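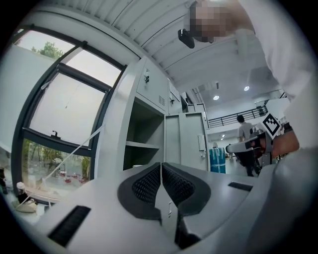
Nadeletti Facilities Forum > Storage and Furniture > Locker compartments by the window

Ozan Yazıcı
October 5, 2020
Staff are asked to clear the gray metal cabinets on the window side before the new allocation takes effect. Each compartment will be assigned to one section. Items left on the shelves will be moved to the Sarıgül store room. Keys are to be returned to the front desk.

nunia_office
Please confirm whether the shelf may be removed. Our binders are 60 cm tall and do not fit with the shelf in place.

Eylül Yalçınkaya
The shelf should remain. It was fitted at the request of two sections, and tall binders can be stored flat.

nunia_office
With respect, flat storage is not practical for 175 binders. We request one compartment without a shelf.

bisness_desk
We support the previous request. We also ask that cabinet doors be kept closed when the window is tilted open, as papers have blown off the shelf before.

Ozan Yazıcı
One shelf may be taken out, provided that the brackets are kept with the key. The remark on doors will be added to the room rules.

Eylül Yalçınkaya
I maintain my objection but will record the change. Spare keys take three working days.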